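Rules for other people's hands

4 Aug 2024

I have now read the Galbraith draft code of good practice for hand-guided gripper work twice, all 55 pages of it, and I am still waiting to be persuaded. For anyone who has had the sense to stay out of this, the code is meant to cover sessions where people do ordinary jobs with hand-held grippers so that the movements can later be used to teach robots. It was put together by Hamish Gillies and Vandana Sisodia, both of whom I like, and it went out for comment at the end of last month.

My first complaint is where it starts. Section 1 is eleven paragraphs on data formats and file naming. The floor comes in at section 6, between "signage" and "refreshments". I have spent enough years tripping over things in robot labs to think the floor should be on page one.

The draft says cables must be "managed appropriately". What does that mean? Taped down, run along the wall, carried overhead, looked at sternly? Kenneth Matheson at Cododeck tells me his people read it as taped. The Flondero lot read it as "somebody knows where they are". Both can tick the box, and I can't see what use a box is if both of them can tick it.
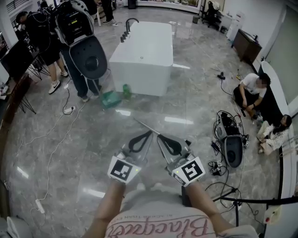 Then there is the matter of the operator's eyes. Anyone using a pair of grippers is watching the fingers, or ought to be. They are not watching their feet. So the duty to keep the walking area clear has to fall on someone else, and the draft never says who. It says "the team". I have worked in teams. If a rule belongs to the team then you will find out whose it was after the accident, and not before.

I put this to Hamish and he said that small outfits can't spare a person to stand about looking at the floor. Fair enough, I suppose, but they do seem able to spare a person to fill in the 148-line readiness checklist in Annex B. I would swap the whole annex for one named floor-watcher per session and a strip of clear ground marked out in tape. Murdo Skinner has been running things that way at Zornamo for two years and he has the bruise-free shins to show for it.

The section on markers is better. It asks that the printed marker patterns on a gripper be flat, clean and in plain view of whichever camera is meant to track them, and that they be checked before work starts and again after any break. Good. Short, clear, and you can tell at a glance whether it has been done. My only grumble is the next paragraph, which wants a spare set "of equivalent quality" kept on site. Equivalent according to whom? If you are going to ask for spares, say what the pattern should be printed on and how big it is, then leave people alone.

On bystanders I am properly cross. The draft wants a 2 metre gap between anyone operating and anyone not operating. Lovely on paper. Has either author tried getting on with a job where one person is sorting out the kit on the floor, another is putting theirs on and a third needs to ask a question? People come close because the work makes them come close, and a distance that gets broken in the first five minutes teaches everybody that the rest of the document can be ignored as well.
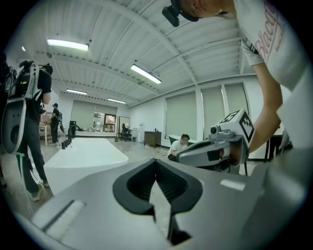 One gripper in close, another in hand, and a person leaning in over both.

What I would write instead is something like this. Speak before you step in. The operator stops and says so. Nobody reaches across a gripper that is in use. You can learn that in the time it takes to put your shoes on, and it still works in a busy room, where the 2 metre rule does not.

Dougal Imrie thinks I am being unfair. His view is that a first draft is supposed to be too long, and that it is easier to cut than to add. I have watched three of these codes go through and I have yet to see one get shorter - the comments come in, each one turns into a clause, and the thing swells. I would put money on the next version passing 70 pages.

There is also the fee. Galbraith wants 500 pounds a year for the right to say you follow the code, with no visit and no check of any kind. You send in the form and they send back a badge. I asked what happens if somebody signs up and then does none of it, and was told this was "a matter for the next phase".

Comments are open until the end of August. Mine have gone in, all four pages of them, and I will put up the reply if I get one.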